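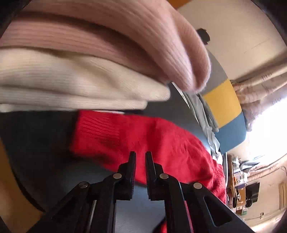

Lamisi Osei told us that she had stopped hanging her sweaters years ago and could no longer say where she had picked up the habit. Answers of this kind were common. Of the 821 households in the Astcombe survey, 693 kept most of their knitwear folded, but only 266 could name a person, a label or a book that had taught them to do so.

Figure 4. Folded ribbed knits in pale pink and cream-white, with a red knit garment beneath.

4.2 Storage between wearings

We asked each household where knitted garments went after they were taken off and before they were next washed. Most respondents described two places. A garment worn once or twice went over a chair, a bed rail or a door, and stayed there for up to a week. A garment judged clean went back to a shelf or drawer. The first place was rarely mentioned in the written form and usually came up only in the interviews, which is why the interview totals in Table 3 are higher.

Stack height was limited by shelf spacing in most homes. Respondents with deep shelves reported wearing the same few garments from the top of the pile, and several said they had found things near the bottom that they had forgotten buying. Deirdre Mulligan turned her pile over every July, when she also checked for moth damage. Riaan Jacobs sorted by weight, with the heaviest at the bottom, and did not rotate at all.

Ribbed garments were treated differently from plain ones. Respondents worried that the ribs would stretch at the shoulder if hung, and a smaller group worried about a crease line across the chest if folded. We did not measure either effect. The earlier Plullodero study did, but on machine-knit acrylic only, and its results should not be carried over to wool.

Age of garment made little difference to how it was stored. Price did, though the question was skipped often enough that we report it only in the appendix. Hand-knitted items were nearly always folded, including in homes where everything else was on hangers.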